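Holteo Clothes Swap – minutes of the October get-together

Present: me (taking notes, badly), Effie Chisholm in the chair, and most of the usual crowd. We started at 7 with tea.

Last month's minutes were passed after I fixed the spelling of Vindell. Sorry, Vindell!

Money: we have $947 in the pot. Effie wants to put $12 of it toward new hangers and we all said yes before she'd finished asking.

Knitwear table: this took up most of the evening. Sweaters keep arriving in a ball at the bottom of a bag, and then they look sad next to the ironed shirts. Effie is firmly for folding everything knitted – never hangers, they pull the shoulders out. I brought up the green knit, which I love, and we used it to talk through what we want people to do at home before drop-off.

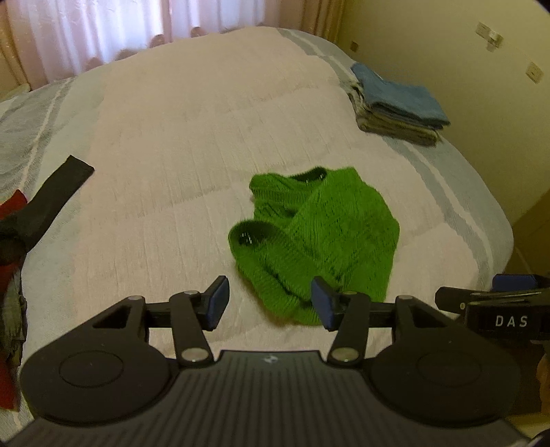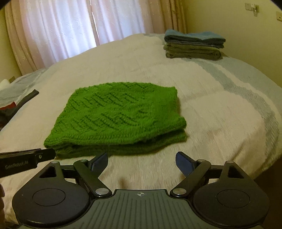
The green knit on the bed – bunched up in one, folded in the other.

Agreed: knits come in folded, on a flat surface first, sleeves tucked in. I'll write that up as a short note for the Prado Street notice board (large print this time, I promise).

Towels and bedding: we still take them, folded please, and no more than 2 sets per household.

Pokent hall: the key sticks again. Effie will call them.

Any other business: can we have the good cookies back? Carried, loudly.

Finished at 8:40. Next one is at my place, bring a chair if you can.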